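Setting Up Your Flaltik Yogurt Maker: First Batch

I've made yogurt in my Flaltik every week for a couple of years, and I still do it the same way I did on day one. Wash the jars first, please!

1. Pour the milk into a heavy pot and warm it slowly to 180°F. Stir now and then so the bottom doesn't scorch.

2. Take the pot off the heat and let it cool to 110°F. I usually do the dishes while I wait (or eat toast).

3. Whisk 50 grams of plain yogurt with a ladle of the warm milk, then stir that back into the pot. Check the label on your starter, it has to say live cultures.

Caution: the pot stays hot for a long time, so keep kids away from the stove.

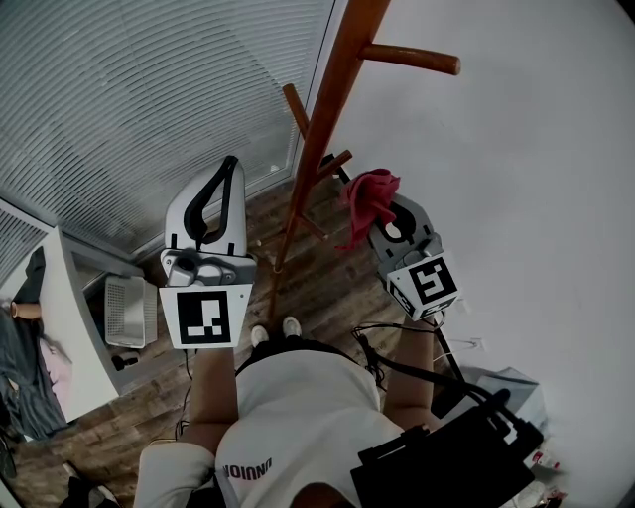

Page last changed: 9/30/25

4. Fill the jars up to the line and set them in the base with the lids off. The big clear cover goes on top.

5. Press Start and pick eight hours. I like mine tangy, so I go for ten, but my friend Lorraine Mapplebeck stops at seven and hers is lovely and mild.

Note: don't move the base while it's running. Jiggled yogurt comes out runny, and I've ruined a whole batch that way.

6. Put the lids on and chill the jars overnight before you open one. Save a few spoonfuls for your next starter!

If the light blinks red, unplug the base, wait ten minutes and begin again from step 5.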